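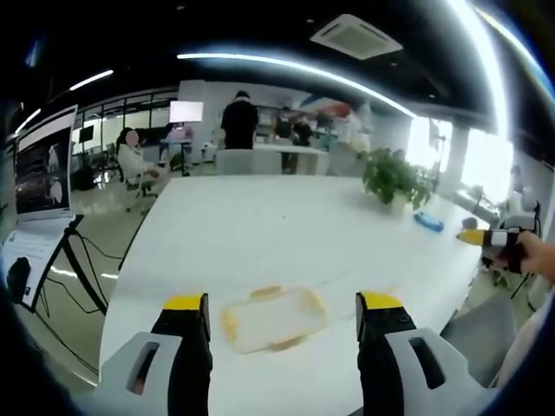
Residuals

The planner rejected the tray for the ninth time at a quarter to four, and Halldóra Hviid opened the log without sighing.

The message was the usual one. Pose confidence below threshold, no grasp issued. She scrolled back to the previous rejection and laid the two side by side. The tray was translucent, the table was white, and the detector had put one long edge of the tray a hand's width out across bare tabletop.

"It thinks it's bigger," she said.

"It thinks it's a different tray," said Joaquín Arancibia. He had written the detector at Flotow and brought it with him to Prirko, along with a mug and a dislike of thresholds.

The training set held 1,400 demonstrations. She filtered it for trays and got 232. She filtered again for trays shot against the windows after three in the afternoon and got 14.

"Who recorded these?"

"Tove."

Tove Bech had left in December. Her notes were still in the repository, one line per session, all lower case. Halldóra read them in order. Most said things like "gripper width drifts, rezeroed" or "left finger late by two ticks". The fourteenth said: "edge is only visible when i move. hold still and it's gone. planner should move."

She read it twice and opened the planner.

It had been built to wait. When confidence fell it froze the wrist, took more readings from the same spot and averaged them. The averages were very stable. They were also wrong, by the same amount, every time.

She wrote a new branch. If the confidence was low and the path was clear, shift sideways by the width of a finger, look again, and compare the residuals. It came to 59 lines with the tests.

"You'll lose cycle time," Joaquín said.

"Yes."

"Frandsen will ask about it."

"Then I'll show them her note."

She ran the replay. The estimated edge slid inwards, overshot, came back and settled. Confidence rose past the threshold and the planner issued a grasp.

Joaquín looked at the plot for a while. Then he asked what she wanted to call the branch -- the old one was called "wait".

She typed "tove", deleted it, typed "look_again", and left the cursor where it was while the next replay loaded.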